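Chapter 4
Learning From Your Own Hands: Data From Demonstration

I burned my first pan of onions at age eight, standing on a chair, copying my grandmother's wrist. She never explained a thing. I watched, I tried, I got it wrong, and after enough tries I had something that passed for cooking. Keep that picture in your head for the next few sections, because the method in this chapter is pretty much that, with a lot more bookkeeping.

In Chapter 3 we wrote our motions by hand. If you did the exercises (I hope you did!) you know how that goes: you spend an afternoon getting the arm to one spot, then someone moves the target over by the width of a thumb and the whole program is useless. Demonstration takes a different road. A person moves the arm through the task, the computer records what the cameras saw and what the joints did, and later a model is trained to go from the first to the second.

The running example for this chapter is what my group calls the Sotitz task. We started on it in February, in the small lab at Vemham, and it sounds almost silly: vegetables, a saucepan, one arm with two fingers. I love it anyway. It has reaching, grasping, and a rim to get past, and a mistake costs you nothing worse than a runaway tomato.

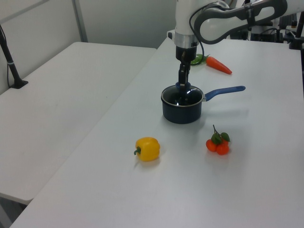 Figure 4.1. The Sotitz task: the gripper inside the saucepan, with a bell pepper, tomatoes and a carrot on the table.

Look at where the fingers are in Figure 4.1. Once they go down past the rim, the side of the pot can block part of a camera's view, and a model that leans only on that camera has to guess at the last bit of the motion. Our early models guessed badly. They did fine over the open table and then dithered at the rim like a swimmer testing cold water. We'll come back to this in Section 4.3, where we add the joint readings as a second input and compare the results.

Now for how much data you need, which is the first thing every student asks me. We recorded 60 demonstrations, all by the same operator, and trained on growing slices of them. With 20, the model finished 8 of its 31 test runs. With all 60 it finished more than 20 of the same 31 — a nice jump, though I'd ask you not to carry those numbers over to your own setup. A different operator, or a different pot, and you're starting fresh.

The recording tool we use is called Forken, and you'll set it up in Section 4.1. After that come the Ostapchuk checks, a short set of tests for throwing out bad recordings before they get anywhere near training. (Yes, you have to watch every recording. Yes, all of them. Get a coffee.) Section 4.4 covers the training itself, and it's shorter than you might expect.

Before you read on, try something at your kitchen table. Pick up a spoon and put it in a mug ten times, and pay attention to where your hand slows down. Write those spots down and keep the note handy, as you'll want it for Exercise 4.2.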